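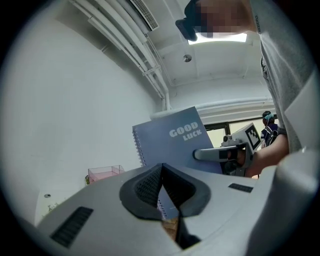 Carmont Range Safety Renewal
Progress report to the Kunden Community Sport Fund
April 25, 2024

Reporting period and status

The project remains on schedule and within the approved budget. The two outstanding matters from the previous report, drainage behind the 100-metre line and the revised standing orders, are addressed under their own headings.

Earthworks and bullet catchers

The main berm at the 100-metre line has been rebuilt to the height specified in the range design. Stones and other hard debris were screened from the impact face before the fill was compacted. The contractor, Brerinex, returned once after heavy rain to correct slumping at the eastern end, at no charge to the project. Drainage has been recut along the toe of the berm and is performing as designed.

The 20-metre rimfire bay was closed during the works and has reopened with new timber target frames. Steel targets are no longer permitted in this bay.

Training

All 27 accredited range officers have completed the refresher course. It covered cease-fire commands, misfires and hangfires, the supervision of juniors, and the securing of firearms while persons are forward of the firing line. A practical assessment followed the classroom session. Two officers were asked to repeat the portion on hangfires and have since met the standard.

Standing orders

The revised orders have been adopted and are posted at the gate and at each firing point. The principal changes are a single set of verbal commands for both ranges, mandatory chamber flags during every cease-fire, and a requirement that eye and hearing protection be worn by everyone behind the line - spectators included.

Matters outstanding

The replacement flagpole and warning light on the Radulović Road boundary have not been installed. Delivery was delayed by the supplier, and the existing red flag remains in use whenever the range is open. The neighbouring landholder has been advised in writing.

Noise readings at the northern fence were taken on one day only, in light wind. A second set is needed before the results can be relied upon, and these will be forwarded separately.

Next period

Work to September will consist of the boundary signage, the second noise survey and resurfacing of the accessible firing point. No variation to the funding agreement is sought. The signed statement of expenditure and the officer training register are attached.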